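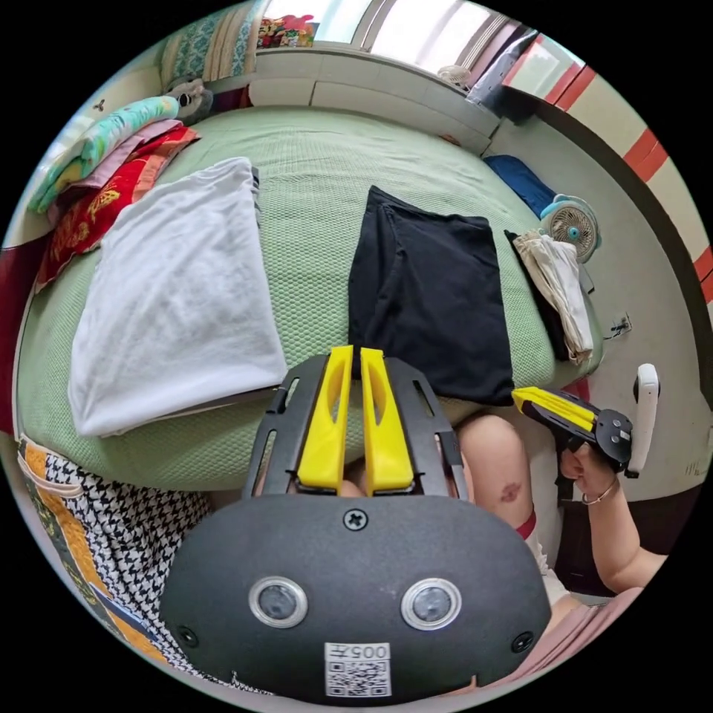 Garras de mão pretas com dedos amarelos sobre a cama, com uma peça preta dobrada à frente dos dedos.

Trustitell — Chamada para operadores de demonstração manual (têxteis domésticos)

Inscrições abertas a partir de 1 de janeiro de 2026. Referência da chamada: 1827.

A Trustitell procura participantes para gravar demonstrações de manipulação de roupa em ambiente doméstico. O trabalho é feito na residência do participante, com um par de garras de mão, uma para cada mão. As trajetórias registradas servem para treinar políticas de controle bimanual no projeto Mertens.

Tarefas previstas:
— dobrar e desdobrar camisetas, calças, shorts e toalhas sobre a cama;
— empilhar peças dobradas e transferi-las de um lado a outro do colchão;
— repor o estado inicial entre um episódio e o seguinte.

Cada participante entrega 1000 episódios válidos. Um episódio começa com as duas garras abertas e termina com a peça solta sobre a superfície.
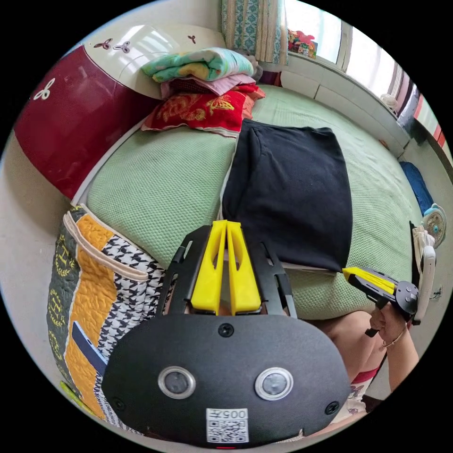

A manipulação é feita só com os dedos da garra; tocar o tecido com a mão livre invalida o episódio. Movimentos bruscos e oclusão prolongada das lentes também levam à rejeição na revisão. Não é preciso arrumar o quarto nem retirar objetos próximos, desde que a área de dobra fique desimpedida. A variação de tecidos, cores e iluminação interessa ao projeto.

Requisitos:
— idade mínima de 18 anos;
— mobilidade plena de mãos e punhos;
— cama ou mesa com espaço para uma peça aberta;
— conexão estável para envio dos dados no fim de cada sessão.

Não se exige experiência em robótica. A formação dura 2 horas, por videochamada, e é conduzida por Tarmo Org. O equipamento é enviado pelo escritório de Clellport e devolvido ao fim do contrato, com porte pago.

Vagas: 69. Contrato por tarefa, até maio. O pagamento é mensal e considera os episódios aprovados — os rejeitados podem ser regravados uma vez.

Candidaturas: enviar nome, cidade, disponibilidade semanal e uma foto da superfície de trabalho a Skye Skinner, coordenação de coleta, unidade de Porkdale, com a referência da chamada no assunto.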